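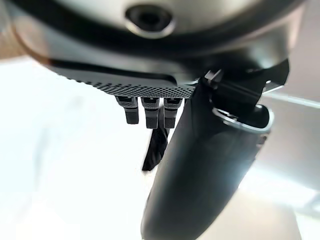
Nettoyer et remplacer les filtres d'une hotte aspirante à recyclage

Fiche pratique, niveau débutant
Durée : une demi-heure de travail, hors trempage et séchage
Rédaction : Berenice Lozano. Relecture technique : Danang Ngui

Une hotte à recyclage renvoie l'air dans la cuisine après l'avoir fait passer par deux étages de filtration. Le premier, métallique, retient les graisses. Le second, au charbon actif, retient une partie des odeurs. Les deux s'encrassent à des rythmes différents et ne se traitent pas de la même façon. La présente fiche concerne les modèles muraux et les groupes encastrés d'une largeur courante. Pour une hotte à évacuation extérieure, seules les parties 1 à 3 s'appliquent.

Matériel nécessaire

- une bassine ou un évier assez grand pour immerger un filtre à plat
- du liquide vaisselle dégraissant
- des cristaux de soude (facultatif, à proscrire sur l'aluminium)
- une brosse souple en nylon
- deux chiffons microfibres
- des gants de ménage
- un tournevis cruciforme, pour les cassettes vissées
- un jeu de filtres à charbon neufs, à la référence indiquée sur la plaque signalétique

1. Mise hors tension

Couper l'alimentation au tableau, sur le circuit dédié à la hotte ou sur celui des prises de la cuisine. L'arrêt par le bouton de façade ne suffit pas : sur les modèles à commande électronique, la carte reste sous tension. Laisser refroidir les lampes halogènes et la table de cuisson. Protéger cette dernière avec un torchon épais, surtout s'il s'agit d'une plaque vitrocéramique.

2. Dépose des filtres à graisse

Soutenir le filtre d'une main, à plat, et actionner le loquet de l'autre. Incliner le bord avant vers le bas, puis dégager les ergots arrière. Garder le filtre horizontal jusqu'à l'évier : la graisse liquide s'accumule dans le cadre et s'écoule dès qu'on le penche. Lorsqu'il y a plusieurs filtres, repérer leur position au feutre sur la tranche. Les cadres se déforment légèrement avec le temps et se remontent mieux à leur emplacement d'origine.

3. Lavage

Remplir la bassine d'eau chaude, sans dépasser la température supportable avec des gants. Ajouter le liquide vaisselle et immerger complètement les filtres. Laisser agir environ 12 minutes, brosser dans le sens des mailles, retourner, recommencer. Rincer à l'eau claire jusqu'à disparition de la mousse.

Les cristaux de soude sont efficaces sur l'inox, mais ils attaquent et noircissent l'aluminium. En cas de doute sur le métal, s'en tenir au liquide vaisselle. Le lave-vaisselle est possible si la notice l'autorise. Placer alors les filtres verticalement, sans autre vaisselle, et s'attendre à un ternissement de la surface, sans effet sur la filtration.

Égoutter sur la tranche et laisser sécher complètement. Un filtre remonté humide favorise la corrosion des loquets et, en recyclage, dégrade le charbon placé derrière.

4. Remplacement du charbon actif

Deux montages sont répandus. Les cassettes rondes se fixent de part et d'autre du moteur par un quart de tour. Les panneaux plats se glissent derrière le filtre à graisse et tiennent par des tiges métalliques ou des clips.

Un charbon standard ne se lave pas. L'eau sature les pores sans les libérer. Seuls les filtres vendus comme régénérables supportent un lavage suivi d'un passage au four, selon les indications du fabricant. Pour les autres, prévoir un remplacement tous les 4 mois en usage quotidien, davantage d'intervalle si l'on cuisine peu de fritures.

Retirer le film plastique du filtre neuf avant la pose. L'oubli est fréquent et se traduit par une aspiration presque nulle, accompagnée d'un bruit de moteur plus aigu.

5. Nettoyage du caisson

Profiter de la dépose pour essuyer l'intérieur avec un chiffon à peine humide. Ne rien pulvériser vers le moteur, les douilles ou le bornier. Sur l'inox extérieur, travailler dans le sens du brossage et sécher aussitôt avec le second chiffon.

6. Remontage et essai

Engager les ergots arrière, relever le bord avant et verrouiller. Le loquet doit revenir seul en position. Rétablir le courant et essayer chaque vitesse. Une feuille de papier absorbant présentée sous le filtre, table éteinte, doit rester plaquée à la vitesse maximale. Si le voyant de saturation reste allumé, le réinitialiser par un appui long, dont la durée varie selon les modèles.

Anomalies courantes

Vibration à basse vitesse : filtre mal engagé ou cadre voilé.
Gouttes de graisse sur la façade : lavage trop espacé ou filtre remonté à l'envers.
Odeur persistante après remplacement : cassette incomplètement verrouillée, l'air contourne le charbon.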